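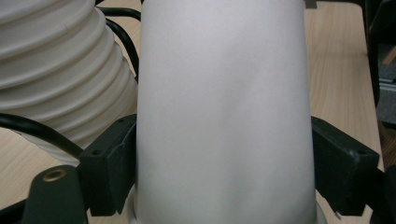
Charoen Noiphan wrote in to say that baking soda left overnight takes the stale smell out of any cup or vase with a narrow neck, and that he has done it for years. Maybe. I tried it on two flasks that smelled of old coffee and one came out fine. The other still smelled at 24 hours, so I gave it hot water and plain dish soap and a long brush, and that did it.

I have the same doubts about the cleaning tablets. Andex sells a tub that promises 3000 rinses – who is checking? Half a tablet did as much as a whole one in my sink.

Rice and vinegar, shaken hard, does shift a brown ring at the bottom. Rinse twice or you will find grains in October.

Skip the lemon. It smells clean for an hour and then it smells like lemon and coffee.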